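Drosville Residents' Association
Minutes of the general meeting held August 8, 2026
Drosville Hall, supper room

Present: Fabian Eder (chair), Montserrat Xolalpa (minutes), Pantelis Dimitriou, Angeliki Konstantinidis, Glykeria Liapis, and residents as per the sign-in sheet.

Apologies: received from the Wirkitz Road households, who had the water off.

The meeting opened at 7.05 pm.

1. Minutes of the May meeting

One correction. Item 6 should read "the northern culvert", not "the northern gate". Accepted as corrected. Moved Angeliki, seconded Pantelis. Carried.

2. Matters arising

Street tree outside the bakery: replaced by the shire. The stake is on the wrong side for the wind and Glykeria has asked for it to be moved.

Noticeboard glass: Fabian has the new pane in his shed. He needs someone to hold the other end while he fits it. Pantelis to help.

Bus timetable: no reply from the operator. Montserrat to write again and copy in the shire.

3. Water pressure and supply, Wirkitz Road

This took up most of the evening. Pantelis spoke to the notes he had circulated.

Pressure on Wirkitz Road has dropped since the main was cut into for the new lots at Sitompul Rise. The houses at the top end are worst off. Showers run down to a trickle between 6 and 8 in the morning, and two households can't run the washing machine and a tap at the same time. Discoloured water has been reported after each of the shutdowns. Residents were told by phone to run the bath tap until it clears, and several pointed out that they don't have a bath.

Angeliki asked whether the discolouration was rust or silt. Pantelis did not know. The water authority's letter says only "harmless sediment". A resident from the top end said it had marked her sheets and she would like to see the person who wrote the letter wash theirs in it.
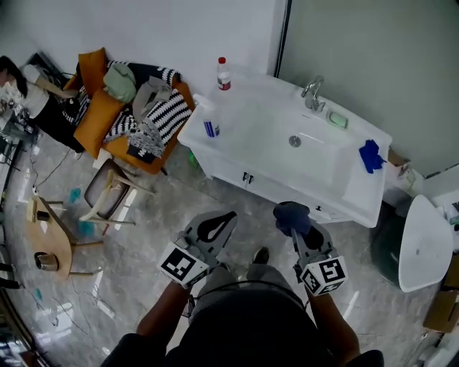 Pantelis has kept a diary of the shutdowns. Notice was given for the first two and not for the later ones. The customer charter says households are to be told beforehand of planned work, and he believes this was all planned work, as the trucks were parked up the night before.

Discussion followed on what to ask for. Fabian thought a pressure reading at the top hydrant would be the place to start, done at 7 in the morning and not in the middle of the day when everybody is at work. Glykeria said that when the same thing happened on her side of town a valve had been left half shut, and it took one man and a key to put it right. There was general agreement that the valve should be checked before anybody talks about a booster pump — the pump was raised last year and the cost was to be shared among the houses.

Resolved: that the association write to the water authority asking for (a) a morning pressure reading at the top hydrant, (b) a check of all valves between the Sitompul Rise connection and Wirkitz Road, (c) written notice of planned shutdowns, and (d) the results of any testing of the discoloured water. Moved Pantelis, seconded Glykeria. Carried.

Action: Pantelis to draft, Montserrat to send. Residents who want their own readings or photos of the water attached should get them to Montserrat by the end of the month.

4. Rates rebate for tank water

Angeliki reported. The shire's rebate covers tanks plumbed to a toilet or laundry. A tank for the garden only does not qualify. The form wants a plumber's certificate, and the two local plumbers charge different amounts for it, so ring both. She has spare forms.

A question was asked about tanks put in before the rebate started. Angeliki's understanding is that they qualify if the plumbing to the house is new. She will check. 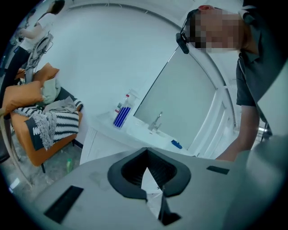 Reading time: 6 minutes

5. Warninska Reserve

Glykeria reported. The path from the car park to the creek has been slashed and is usable again, though the bottom end stays soft after rain. The handrail on the steps is loose at the second post. It has been reported to the shire by phone and through the website, and Glykeria has a reference number for the second but not the first.

Dogs: complaints continue in both directions. The reserve is on-leash all year and the sign saying so has faded. Fabian asked that people talk to each other before they ring the ranger.

The planting day went ahead in May and 588 tubestock went in along the creek bank. The lomandra has done well. The guards on the lower section were knocked over by high water and need to be stood up again, and Glykeria would be glad of anybody with an hour and a mallet. She has asked the nursery to hold a further order for autumn but won't confirm it until the rail is fixed, as she does not want people on those steps with trays of plants.

Action: Glykeria to follow up the handrail. Fabian to ask the shire for a new leash sign.

6. Money

The working account stands at $1,007. The hall hire for the year has been paid. The insurance renewal has not come in yet and last year it arrived late, so nothing large should be spent before then.

Angeliki asked if the stamps and printing for the water letters could come out of the general account. Agreed without a vote.

7. Hall kitchen

The urn trips the power if it is on at the same time as the pie warmer. A note has been taped to the bench. The hall manager has been told and an electrician will look at it when he is next out this way. Until then use the far power point for the urn.

Somebody has taken home the big green platter. Please bring it back.

8. General business

Speed on Sitompul Road: a resident asked for a traffic counter near the school crossing. The shire has one but it is booked out. Montserrat to put Drosville on the list.

Hard rubbish: the shire has gone over to bookings, two per household each year. Mattresses count as part of a booking. Items can't be put out more than a day ahead. Pantelis noted there is already a couch at the corner of Wirkitz Road and it has been there a good while longer than that.

Newsletter: Montserrat needs copy, especially from the sports clubs. Short is fine. Please send it in the body of the email, as she has had trouble opening some of the attachments.

Welcome packs: Angeliki is running low on the town maps. The old version still shows the post office in the main street. Fabian to see if the school can redraw it.

Phone coverage: deferred to the next meeting, as it was getting late.

9. Next meeting

Same room, 7 pm, date to be put on the noticeboard once the pane is in. Phone coverage will be first on the agenda. Items for the agenda to Montserrat a week before.

The meeting closed at 8.50 pm. Supper was served.

Minutes taken by Montserrat Xolalpa. Corrections to be raised at the next meeting.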